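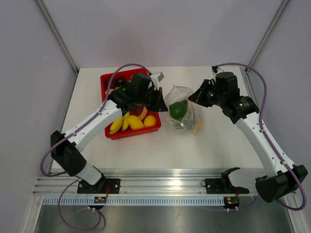

Tunthorpe Produce Bagging – Data Card

Version of 2025-04-23

Summary

This collection is about one small household job: taking fruit and vegetables out of a bin and putting them in a mesh bag, the way people do it before the shop or after the market. It contains 142 recordings. The name comes from the street where our first kitchen was.

Things used

- one red plastic bin, rectangular, with rounded corners
- translucent white mesh bags, reused many times
- produce-like items, bananas among them
- a white table surface

The bin may be turned a little on the table. We do not straighten it between recordings, as at home it would not be straight either.

How the items are chosen

Each recording has its own list of items in the file items.csv, one line for one item. The colour names are simple ones (yellow, green, red). If two persons did not agree about the colour, the field is left empty.

What counts as finished

The bag is finished when all items on the list are in it and it stays on the table. The mouth of the bag can be open. An item which fell on the table and was picked up again is accepted, but the column "dropped" must say yes.

Known problems

- In 6 recordings the bag folded over and the items inside are difficult to see.
- The lists from March use "capsicum" and "pepper" for the same thing. Please search both words.
- Long items sometimes stick out of the bag – we marked these as "in".

Folders

fumen/ has the bin recordings, and flarer/ has 81 still pictures of filled bags only.

Licence and contact

Free for study and teaching. Please write to the Theodorakopoulos group if you find a wrong label.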